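Subject: Re: [cell-users] Arm stopped in protective hold near the oven, again
Date: October 19, 2018
List: cell-users

> We lost most of a morning on the Lenihan table. The arm reaches for
> something in front of the toaster oven, turns the wrist, and goes into
> protective hold before the fingers close. The log says joint 6 torque
> over limit. There is nothing touching the arm when it stops. We raised
> the limit one step and it still stops, only later in the turn.
>
> Has anyone else seen this on a Grisen controller? We are on the March
> release. I would like to know if it is the controller or the arm before
> we open a ticket and ship anything back.

Please put the torque limit back where it was before you do anything else. More on that further down.

Yes, we have seen it, on the same controller release and with nearly the same table. In our case it was neither the controller nor the arm. It was the cable to the wrist sensor. We swapped the joint 6 drive first, which cost us two days and changed nothing.

The fault came up on 35 of 400 cycles in the first long run. We sorted them by target position and every one was on the oven side of the table. Reaches toward the plate and the blue bowl at the back never tripped it. The payload made no difference either. We got it with the ketchup bottle, with a strawberry, and with nothing in the fingers at all, so I would not spend time on the payload settings.

The load on joint 6 climbs slowly through the last part of the wrist turn and then jumps. A collision on our arm looks different in the log: flat, then a spike. If yours is a ramp followed by a step, you very likely have the same thing we had. The Condine viewer smooths the trace by default and hides the step, so turn smoothing off before you look.
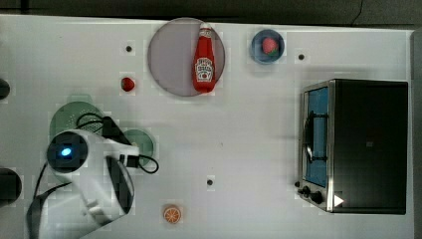 *— Lenihan table 2 maintainer*

Look at the cables at the wrist. One goes over the top of the sensor module and another hangs in a loose curve on the right of the gripper, with a small loop at the end of it by the green plate. Slack like that has two ways to cause trouble. It can catch on whatever is on the table, and it can be drawn tight when the wrist turns. Ours was the second. With the wrist turned fully toward the oven the sensor cable ran out of length, pulled on its clamp, and the drive saw that as load. The controller did what it is supposed to do.

How to check it, with the arm in hand-guide mode and speed set to the lowest step:

1. Clear the table. Leave the oven where it is if it is fixed down.
2. Move the wrist to the pose in the log where the hold started.
3. Turn joint 6 by hand toward the failing side and watch the cable at the clamp, not the gripper.
4. If the cable goes straight before the joint reaches the end of the turn, stop there and write down the angle.
5. Repeat with the elbow in its other position. Ours was fine in one and short in the other, so the fault looked random.

Do not put a hand between the wrist and the oven during any of this. The gap is small with the arm down low, and hand-guide mode can drop out when the drive faults. It dropped out on us once. The arm only sagged a little, but there was a thumb close to it.

The fix was in 3 parts:

- New sensor cable, 800 mm from the forearm clamp to the connector. The one that came with the kit was shorter. Measure yours along the cable, with the bends in it.
- Second clamp on the forearm so the spare length stays up on the arm and does not hang beside the gripper.
- Soft limit on joint 6 in the Grisen config, set a little inside the angle written down in step 4. The planner then picks a different approach to the oven side. Some reaches take longer. We can live with that.

We used the Cludau strap clamps because there was a bag of them in the drawer. Anything that holds the jacket without crushing it should work. Plain zip ties are a bad idea here. We had one on the first repair and it cut into the jacket within a week, and then the sensor began dropping off the bus, which is a separate fault and more annoying to find.

About the torque limit. Raising it makes the hold come later, as you saw. It also means the cable and connector take more pull every time, and that the arm will push harder against a person before it stops. The risk assessment for our cell was done at the default value, and I assume yours was too. If anyone has been working inside the line with the raised limit, your safety contact should hear about it even though nothing happened. We had to file one of those ourselves.

You should also pull the connector at the sensor and look at the pins. On ours the shell had been dragged slightly sideways and two pins were bent. The blue indicator still came on, so don't take the light as proof that the data line is good. Run the bus test and read the error count.

After the changes we ran the full 400 again with the same targets and had no holds. I don't consider it closed until it has been through another long run with the oven door task included, because that one keeps the wrist turned the longest. It is queued for next week.

Two things I don't have an answer for:

The controller writes the same code for a real collision and for a slow overload. I asked for separate codes when the March release came out and have not seen any change. If other sites want this too, please add to the open request and don't start a new one.

I also don't know why table 1 never showed the fault with the same cable kit. The forearm clamp there may be mounted further forward. I will measure it when the cell is free and post the number to this thread.

If your trace is not a ramp and a step, send the raw log to the list, unsmoothed, with the elbow position noted for each hold. Please leave the joint 6 drive alone until then.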